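Green pads win the first round at Renwood

So October has been gripper month over here, and I finally have some results to share! Vasylyna Romaniuk and I have been putting two sets of finger pads through the same routine on our bench arm: the plain black rubber ones we've used forever, and a bright green set from Dunne that Hatem Kabbaj kept telling us to try.

The routine is pretty simple. Pick up a plastic storage container by its rim, lift it, tilt it, hold for 20 seconds, put it back. We ran 30 lifts with each set, same arm, same controller, same grip force, and swapped pads over lunch (two screws per finger, and yes, I dropped one under the bench).

The black pads lost the container on 2 lifts, both times during the tilt. The green ones didn't lose it once! They're softer, so they squash around the rim a bit more, and Vasylyna thinks that matters more than how sticky they are. I'm not so sure yet. Judit Kovács wants to see how they look after a few weeks of dust before she gets excited, and fair enough.

I'm also a big fan of the wrist camera now. With the old overhead view I was always guessing where the pads met the plastic, and from the wrist you get both fingers and the rim up close, even with a big frosted tub tipped over to one side.
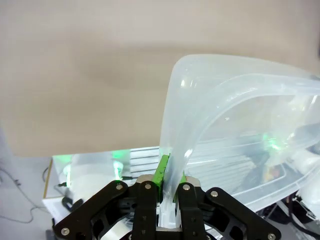

What's next

Botond Balogh is bringing over the Brestix controller so we can run all of it again with a gentler close. Heavier containers after that, and then something with a lid.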